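Filed under: Robotics & Automation > Good Practice

Happy Monday, friends! I've been promising a thread on our house rules for robotic suturing practice, and the Wurkano group finally signed off on version two, so pour yourself a coffee, because I do tend to go on a bit.

💬 14 ♻ 82 ♥ 224

Rule one, and I will keep repeating it until I retire: the needle stays in view. If you lose the point, you stop, both hands, and you find it before anything else moves. Venla Mäkelä wanted this printed on the wall in February and she was right (she usually is, bless her).

Rule two is about holding the needle. Grip it toward the back end, let the curve do the work, and please don't tug the thread against the edge of the cut. These practice pads forgive you, but your habits come along with you to the next job!

Rule three: every throw gets logged, the ugly ones too. Shih-chieh Peng went back through 2,010 logged throws for us and the messy entries were far more useful than the pretty ones. I'd skipped logging mine for years, so I'm preaching to myself here.

Rule four caused the most arguing. When two instruments are near the wound, only one of them moves the tissue at a time. The Flelley folks thought it would slow everyone down, and it does a little, and we kept it anyway.

Some bench views to go with all that:
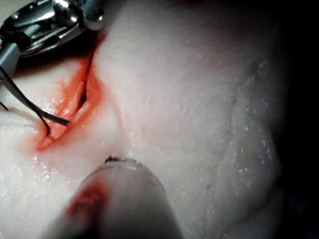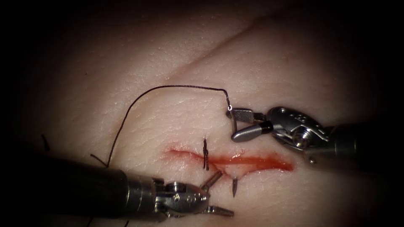
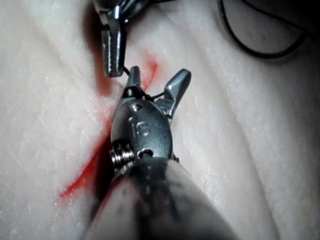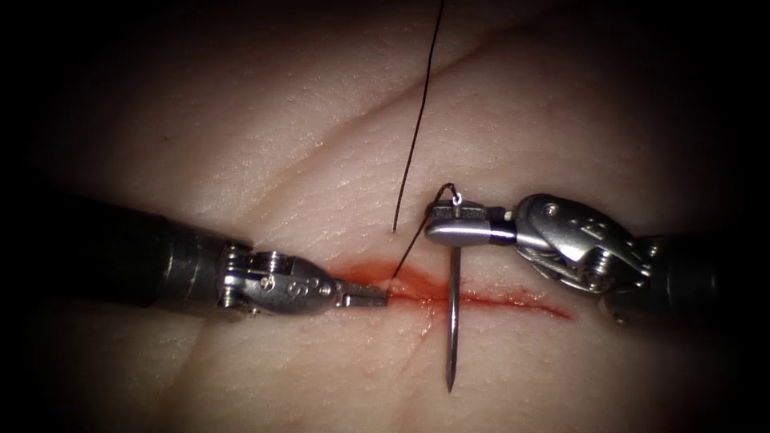 Instruments, black suture thread and a red incision on a pale pad, seen from different angles.

💬 9 ♻ 31 ♥ 117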